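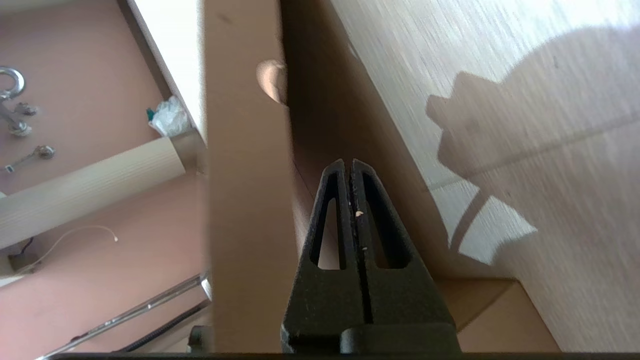
Wrist view, gripper at the box wall, fingers side by side. Hand-hole is in the tall panel at left.

From: Gerasimos Dimitriou
To: Carnden robotics project list
Date: Friday, September 18, 2020
Subject: Re: [carnden-arm] box task, failed grasps on the near wall

Harsh,

Replies inline. I went through the log before answering, so some of this repeats what you already have in the sheet.

Harsh Bhatt wrote:
> We are at 438 recorded attempts on the box task. 317 are marked good.
> Most of the bad ones come from the last two sessions. The arm goes to
> the near wall of the box and closes too early, or it comes down on top
> of the flap and stalls.

Split those two before you change anything. Closing early is a perception or policy problem. Coming down on the flap is a starting pose problem, and the stall limit is doing its job there. They should have separate codes in the sheet. Use E for early close and F for flap contact. Leave the old "bad" code in place on attempts you can't sort from the video.

I did a first pass on the newest session. 39 attempts are F by my reading. The E cases are harder to call from the wrist view alone, and I left 13 of them blank for you to look at.

> Ciltard says it is the shadow. When the sun is on the table the arm
> throws a big dark shape right next to the box and the model may be
> reading that as an edge.

Possible. The attached still has that kind of light: the shadow of the arm and gripper lies across the wood grain to the right of the box, with bright patches between the dark parts. It is a strong pattern and it will move with the arm. The box wall behind the fingers has much less contrast than the shadow does. I would not call it proven from stills.

Test it directly. Same box, same marks on the table, same start pose. One set with the blind up, one with it down, alternating so battery and motor temperature don't end up in the result. If E drops with the blind down and F does not, the Ciltard group has their answer and can write it up for the October review.

> Should we just record everything with the blind down from now on?

No. The review is in the front room and we don't control the light there. Record both and add a light column. Two values are enough: sun on table, no sun on table.

> Second question. The fingers. Can we swap to the solid ones? The slots
> show cardboard through them and I think it confuses the segmentation.

The cardboard does show through the slots, one slot per finger, and a color mask will cut them out of the finger. The mask is the thing to fix. Fill closed holes inside the finger outline before you compute the gap. It is one call in the library and it goes in after the threshold step. The solid set is stiffer and we would have to redo the force limits, and every attempt recorded so far would be with the wrong hardware.

Clean the fingers before each session, though. There is a small pale speck near the inner edge of the right one. If the gap estimate uses that edge, a speck will pull it. Wipe with a dry cloth, no solvent on the black parts.

> Third, do we need to clear the floor side? Quiroga wants to leave things
> where they are.

For the policy, crop it. The left part of the wrist view takes in the floor, the metal rails, the cables and a plastic bag, and none of it belongs to the task. Crop to the box and table for training. Keep the full-size recordings on disk.

For safety, the cables matter more than the bag. Check that nothing can reach the arm through its full travel, with the power off, moving it by hand. Quiroga's group can leave the rest.

To do before the next session:

- E and F codes added to the sheet (Harsh)
- light column added, old rows left empty (Harsh)
- hole fill after threshold, push to the flomgate branch, not main (me)
- crop values agreed on the list, then frozen
- start pose raised so the fingers clear the flap at first descent (Ciltard group)

On the last point, raise it in small steps and stop when F goes away. If you go too high the hand-hole panel leaves the view at the start and we lose the only landmark that looks the same from run to run.

Please don't delete the failed attempts. Someone cleared a folder last term and we could not reproduce the plot.

Gerasimos

--
carnden-arm mailing list
Post in plain text. Trim quotes. Large logs go on the Flomgate share.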